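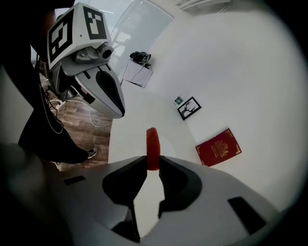
Pleturberg, November

Open day at the Unum robot lab: frequently asked questions

What is the open day?
Once a year we open the lab on the second floor and let people see what we work on. There are short demonstrations, a table where you can try a hand-held gripper yourself, and staff on hand to answer questions. You do not need to know anything about robots to come.

When does it start and how long does it last?
Doors open at 10 a.m. and the last group goes in at 3:15 p.m. A visit takes 45 minutes if you follow a group. You can stay longer at the gripper table if there is no line.

Do I need a ticket?
Yes, but it is free. We have 300 places for the whole day, and groups are limited to 16 people. Book through the form on our visitor page and choose a start time. If your time slot is full, put your name on the waiting list. Places do come back, mostly in the last two days.

What will I see?
The main demonstration covers picking up and handing over small things. A person first does the task with the hand-held gripper, which has two black fingers and a light gray plastic body. The recordings from that are used to train the robot. On the table there are ordinary items such as a small orange-red piece that stands upright and a red passport-style booklet. The upright piece is easy to knock over. The booklet lies flat and is harder to get hold of than most visitors expect.

The second demonstration is run by Skanex and deals with sorting parcels by size. It is in the room across the hall and is louder.

Can I use the gripper myself?
Yes. You get three tries at each object, and a member of staff stands with you. Please take off large rings and bracelets first. The gripper is held in one hand and works for left-handed people too.

Can I touch the robot?
No. Please stay on the visitor side of the table. There are cables on the floor under and around the robot, so watch your step if staff ask you to come closer.

What are the black-and-white patterns on the robot's head?
They are markers. A camera can find them easily and work out from them where the head is and which way it is facing. There is one on the front and one on top. They are only printed patterns, and the robot does not read anything from them about visitors.

Will I be recorded?
The gripper has a camera on it, and it is on during the demonstrations. It can pick up hands, legs and clothing of people standing near the table. We ask you to sign a short form at the door. If you would rather not be recorded, tell us and we will give you a place behind the glass, where you can still see everything. Recordings made by visitors at the gripper table are deleted the same evening unless you tick the box that lets us keep them.

Can I take pictures?
Yes, without flash. Flash interferes with the cameras. Please do not photograph the screens in the Skanex room.

Is it suitable for children?
Children aged eight and up are welcome with an adult. Younger children can come to the building but not into the lab. Strollers can be left at the front desk.

Is the lab accessible?
There is an elevator from the parking level and no steps after that. The gripper table can be lowered. Write to us ahead of time if you need a sign language interpreter or a chair during the demonstration.

How do I get there?
Take the bus to the Naciri stop. The entrance is 300 yards up the hill on the left, past the bike racks. Parking is limited and costs the usual day rate.

Can I bring a school class?
Not on the open day. Classes can visit on other dates from January on. Chutima Siriwan handles these bookings and will send you a list of free mornings.

Who do I ask if my question is not listed?
Fongchan Bunnag answers questions about the demonstrations and the recordings. For tickets, reply to your booking email. We try to answer within two working days.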